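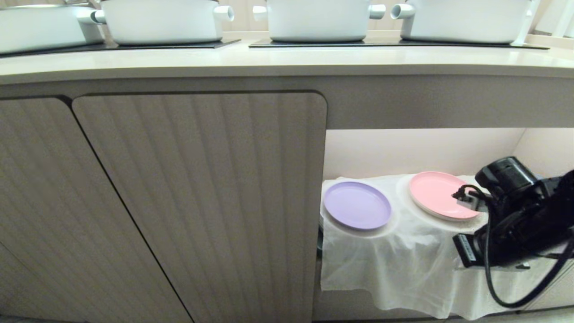

Wie viel Abstand brauchen Töpfe auf einer Anrichte mit gerundeter Vorderkante? Fünf Zentimeter zwischen Topfgriff und Plattenkante sind das Mindestmaß, gemessen am weitesten ausladenden Griff.

Anrichte Flanport mit Offenfach

Flanport ist das Unterschrankprogramm von Kurnico für Wohnküchen, Ausgabetresen und Schauküchen. Das Programm kombiniert geschlossene Elemente mit gerillter Front und offene Fächer unter einer durchlaufenden Arbeitsplatte. Die Ausführung Taupe mit hellbeiger Platte ist Lagerware, alle übrigen Farbstellungen werden auftragsbezogen gefertigt.

Arbeitsplatte

Die Vorderkante ist gerundet und folgt in der Grundfläche einem flachen Bogen. Die nutzbare Tiefe ist deshalb nicht über die gesamte Länge gleich. Maßgeblich für die Planung ist die geringste Tiefe, sie steht im Maßblatt der jeweiligen Elementbreite. Einbaugeräte mit gerader Frontblende sind im Bogenbereich nicht zulässig. Ausschnitte werden werkseitig hergestellt, Ausschnitte auf der Baustelle führen zum Verlust der Gewährleistung.

Schwarze Matten als Abstellfläche liegen flach auf der Platte und werden nicht verklebt. Vier weiße Töpfe lassen sich nebeneinander aufstellen, wobei sich zwei Töpfe eine breite Matte teilen können. Die Griffe sollten dabei parallel zur Wand stehen. Die Matten sind Zubehör und nicht im Lieferumfang der Anrichte enthalten.

Türen

Die Türblätter tragen eine senkrechte Rillung. Ihre oberen Ecken sind mit großem Radius gerundet, die Fuge folgt der Rundung und bleibt sichtbar. Die Rillen nehmen Staub auf und werden in Längsrichtung mit weicher Bürste gereinigt, danach mit feuchtem Tuch nachgewischt. Scheuermittel und Dampfreiniger sind nicht geeignet.

Im Bogenbereich stehen benachbarte Türblätter im Winkel zueinander. Die Scharniere sind in drei Richtungen verstellbar. Die Justierung erfolgt erst nach dem Ausrichten des Korpus und nach dem Auflegen der Platte - vorher eingestellte Türen müssen in der Regel nachgestellt werden.

Offenfach

Das Offenfach sitzt rechts neben der Tür und wird nach oben durch eine glatte Blende in Korpusfarbe abgeschlossen. Die Rückwand ist in blassem Rosa-Creme gehalten. Bei Beleuchtung wirkt der Farbton deutlich heller als auf der Farbkarte, eine Bemusterung bei eingeschaltetem Licht wird empfohlen.

Für Teller und leichtes Geschirr ist eine Unterlage aus Stoff möglich. Ein weißes, durchscheinendes Tuch mit freiem Fall nach vorn lässt die Auflage weich erscheinen, farbige Teller in Lavendel und Rosa heben sich davon gut ab. Das Tuch darf nicht an Leuchten anliegen. Schwere Geschirrstapel gehören hinter die Tür.

Technische Angaben

Korpus: Taupe, glatt
Front: Taupe, senkrecht gerillt
Platte: hellbeige, Vorderkante gerundet
Belastung Fachboden Offenfach: 30 kg, gleichmäßig verteilt
Gewährleistung: 5 Jahre auf Korpus und Beschläge, 2 Jahre auf Leuchten
Montage: durch zwei Personen, Wandbefestigung zwingend

Lieferung und Montage

Die Anrichte wird in vormontierten Elementen geliefert, die Platte separat. Zwischen Anlieferung und Einbau sollte die Platte liegend gelagert werden, vollflächig unterstützt und in der Schutzfolie. Das Entladen der Lagerware dauert mit zwei Personen fast 30 Minuten. Fugen zwischen Platte und Wand werden nach der Montage elastisch geschlossen. Die Dichtmasse liegt bei, Anschlussleitungen für die Fachbeleuchtung nicht.

Stand der Angaben: Freitag, 23. April 2021. Farbabweichungen zwischen Fertigungschargen bleiben vorbehalten. Nachbestellungen einzelner Türen bitte mit Chargennummer, sie steht auf dem Aufkleber an der Innenseite des Korpus.

Ähnliche Artikel

Anrichte Flanport ohne Offenfach
Hochschrank Cultura, Front gerillt
Wandregal Pop, Rückwand farbig
Abstellmatten schwarz, kurz und lang
Sockelblende für Bogenelemente

Kommentare (4)

kuechenbau_nord
Gibt es die gerillte Front auch mit eckigen Türen? Die Rundung passt bei uns nicht zum Bestand.

Kurnico Produktberatung
In der Serie Cultura ja, bei Flanport nicht. Die Taupetöne beider Serien sind identisch.

fugenfrei
Reinigung mit Bürste klappt. Bei uns sammelt sich trotzdem Mehl in den Rillen, direkt neben dem Backplatz würde ich die glatte Front nehmen.

tresen17
Platte im Juni bestellt, Maßblatt stimmte. Die Angabe zur geringsten Tiefe bitte ernst nehmen, unser Einbaugerät passte erst ein Element weiter links.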